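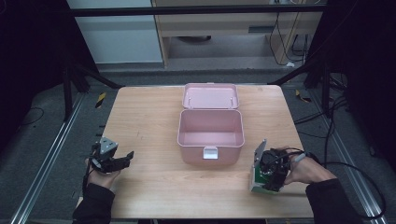 A pink plastic storage box with its lid open.

GELLNESS, May 1, 2020 – The Dornedmont Public Library will lend craft and puzzle kits to families while its reading rooms remain closed, the library announced. The branch has been shut to visitors since March.

Each kit comes in a lidded box and may be kept for 40 days. The first release includes 90 kits for children ages 5 and up, with 50 more to follow when supplies arrive. Returned kits will be cleaned and set aside before they are lent again.

"Many families have asked for something to do away from a screen," said library director Sanaa Slaoui. "We are pleased to offer it at no cost."

Requests may be made by phone or on the library website. Pickup is at the Alaoui Street entrance, by appointment only. Residents of Distari may also take part – a valid card from either town will be accepted.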